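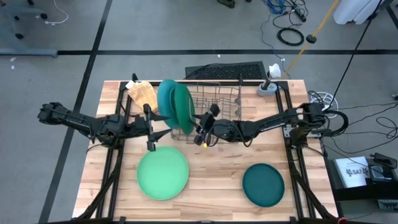 Dish cell walk-round, Bedcombe kitchen

Home > Sites > Safety > Checklists

2 Mar 2021, by Špela Stoyanova

1. Arm mounts tight on the rails, both sides. OK. So much easier to check now we have our own wrench!

2. Gripper fingers clean, no chips. OK.

3. Rack steady, plates seated in the slots. OK. The crew used to rack 400 plates a shift by hand, and two people told me their wrists feel better already. Love hearing that.

4. Floor cables clear of the walkway. FIX. Cords and coils near the table need clips before July.

5. Stop button training. 3 people left to sign. Dish staff now run the cell themselves and they're good at it (they spot a bad grip before I do).

Recent
Hurnari line: guard check
Ludero cart brakes
Obradović stockroom walk-round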